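August 21, 2023

Okay, dumpling people, I have news! Mesby, the little soup dumpling counter I've been going on about since it opened in May, is getting a second location, and it's moving into the old Vorari bakery on the corner (the one with the amazing tile floor). I stopped by yesterday for lunch and the sign was already up in the window.

The new spot will have room for 806 dumplings at a time in the steamers – yes, that's the number they gave me, and yes, I asked twice. The original kitchen tops out at 700, and if you've ever stood in that noon line you know how fast those go. 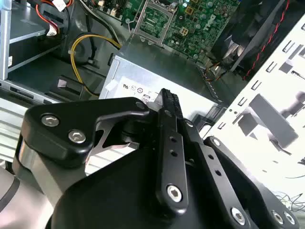 The menu is staying mostly the same, with three new things I'm already excited about: a pork and corn dumpling, a cold sesame noodle bowl, and a chili crisp they're making with Sima, the pepper farm from the Saturday-style market over by the river. I got to try the chili crisp on a spoon and would've happily taken the jar home.

Opening day is next month, and the first 1,000 customers get a free scallion pancake with any order. Doors open at 11, cards only, and there's parking behind the Skorkex building if you don't mind a short walk. I'll be there early – probably way too early – so come say hi if you see me in line!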